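Drucken | Per E-Mail senden
Kategorie: Haushaltstipps › Sport & Verein

Eishockeyausrüstung riecht. Das Deo, das Orhun Şimşekoğlu in der Kabine von Drosari verteilt, macht daraus bloß Eishockey mit Fichte. Also: nach jedem Training alles aus der Tasche, auch die Handschuhe, und zwar sofort – um 23 Uhr zählt die Ausrede »morgen« nicht.
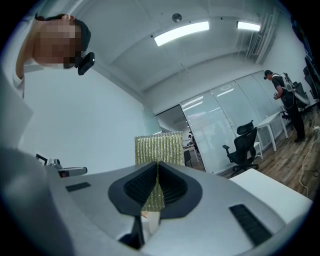 Handschuhe trocknen von innen zuletzt. Man hängt sie mit der Öffnung nach unten auf und stopft Zeitungspapier hinein, das nach 9 Stunden gewechselt wird. Glitzerndes Goldzeug wie auf dem Foto bleibt der Saisonfeier vorbehalten, es saugt vermutlich nichts auf und klebt dann bis Oktober am Futter. 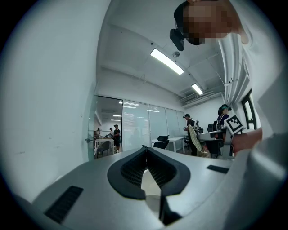

Schoner kommen bei 30 Grad in die Maschine, Klettverschlüsse vorher zu, sonst frisst sich alles am Trikot fest. Kufen abtrocknen, auch unter dem Halter. Die Heizung ist tabu, außer man mag Leder mit Knäckebrotcharakter.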